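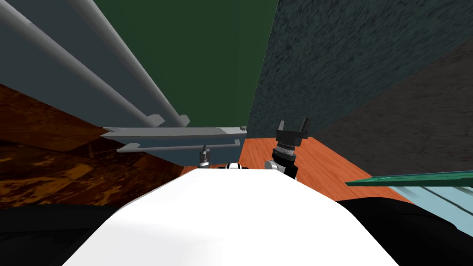 Notebook > Ball testing > October
Tuesday, by Nélida Mansilla
2 comments | 6 shares

Pressure loss and rebound, Jara match balls

Purpose: settle whether the Jara balls lose enough pressure between the Monday-night fill and Saturday kickoff to matter for Ostley's set-piece work. Ott Ots says the keepers complain that the ball "dies" on the second bounce at Grarnunura. The keepers may be noticing the grass. I want figures before anyone changes the fill schedule.

Method
All balls filled to 0.8 bar on the same gauge, left on the rack with valves facing up, read again the next morning before anybody kicked them. Drop from two metres onto the concrete apron behind the store, rebound height read off the wall tape. Three drops per ball, median recorded. 123 drops logged in this block, which includes a few repeats where the ball clipped the tape and came off crooked. Those are marked R in the sheet and left out of the medians.

Valves got a drop of glycerine before filling. Last month's set did not, so the two blocks should not be merged.
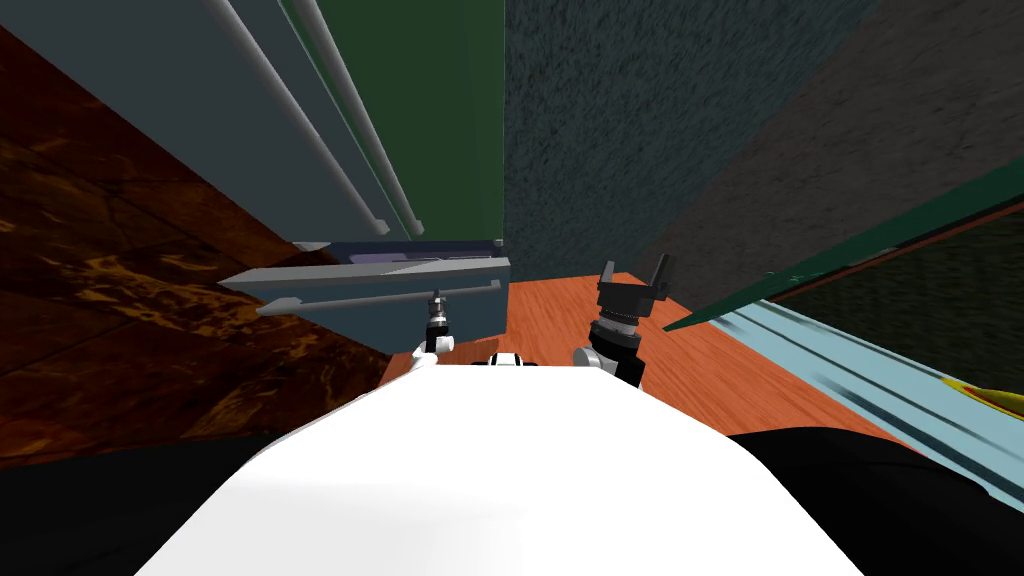 Results so far
Overnight loss is small in most of the rack. Two balls are clearly worse, both from the older Amier batch that was mixed in with the Jara ones by mistake. I have pulled them and written A on the panel beside the valve. With those out, the spread in rebound is narrower than the reading error on the tape, so I can't rank individual balls and won't try.

The gauge needs attention. It reads low on the first press and settles on the second. Using second press throughout from now on. Readings from before lunch were first press, and I have flagged them in the sheet.

Every reading also lets a little air out. Over 979 readings on this gauge since it was last checked, by the tally on the lid — overdue.

Grass comparison
Ott ran 20 drops at Grarnunura in the far goalmouth, same height, pole instead of wall tape. Rebound is down a good deal on concrete, as expected, and the scatter is much wider. The goalmouth centre is worse than the edge of the six-yard box.
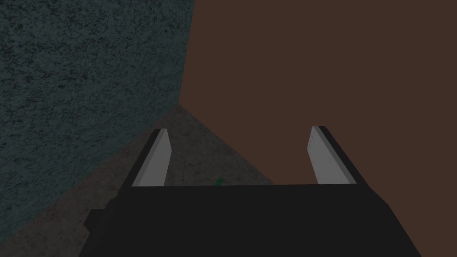 Some of that scatter will be the pole, which leans when the ground is soft. Ott proposes a board with a spike at each end. Fine by me, provided the board is outside the landing area and we record the height from the turf, measured at each spot.

To do
— Check gauge against the one in the physio room.
— Refill the rack, second press, glycerine again.
— Repeat goalmouth drops after mowing. Note cut height.
— Ask Ott which end the keepers were working in when they complained.

Comments (2)
Ott Ots: Southern end, both sessions. Board is cut, still needs spikes.
Nélida: Noted. Southern end first, then.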